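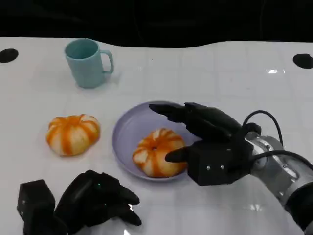 Can you make marmalade with mandarins instead of Seville oranges?
You can, and it makes a softer, sweeter marmalade that sets perfectly well as long as you add plenty of lemon for the pectin.

I came to mandarin marmalade by way of a disappointing March, when the greengrocer in Ustance had run out of Sevilles before I'd even got my big pan down from the loft. My neighbour Aaliyah Melnyk had a bag of mandarins going spare, and I've made a batch every year since (sometimes a second one, if the first goes to other people's breakfasts too quickly).

What you'll need

1 kg mandarins, thin-skinned if you can get them
4 lemons
1 kg granulated sugar
1.5 litres water
A large heavy pan, a square of muslin and some clean jars with lids

The evening before

Give the fruit a good scrub in warm water. Halve the mandarins and lemons, squeeze out all the juice and pour it into your pan. Scrape the pips and any stringy bits into the muslin and tie it up tightly, because the pips are where a lot of the setting power lives. Slice the mandarin peel as finely as your patience allows – I like mine very thin, but Tanner Bergeron, who taught me to make jam in the first place, cuts his in great thick strips and won't hear a word against them. You don't need the lemon peel, so save it for something else.

Put the sliced peel and the muslin bag in with the juice, add the water, cover the pan and leave it somewhere cool overnight.
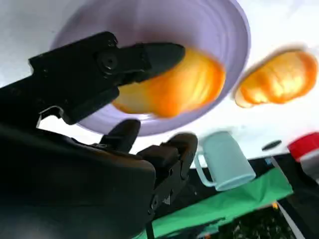
Getting set up at the table.

Cooking it

Bring the pan up to a gentle simmer and let it bubble away, half covered, until the peel squashes easily between your fingers once it has cooled a little. Mandarin peel softens sooner than Seville, so start testing after an hour. Do be sure it's properly tender at this stage, as it won't soften any further after the sugar goes in.

Lift out the muslin bag, let it cool on a plate, then squeeze it hard over the pan. Put two saucers in the freezer. Stir in the sugar over a low heat until you can't feel any grains under the spoon, then turn it up to a rolling boil.

After 15 minutes, take the pan off the heat and drop a little on a cold saucer. Leave it a minute and push it with your finger. If it wrinkles, you're there; if it runs, boil for another 3 minutes and try again.

Skim off any froth and let the marmalade stand for a quarter of an hour before potting – otherwise all the peel floats to the top of the jar. Ladle it into hot, sterilised jars, put the lids on straight away and label them when they're cold.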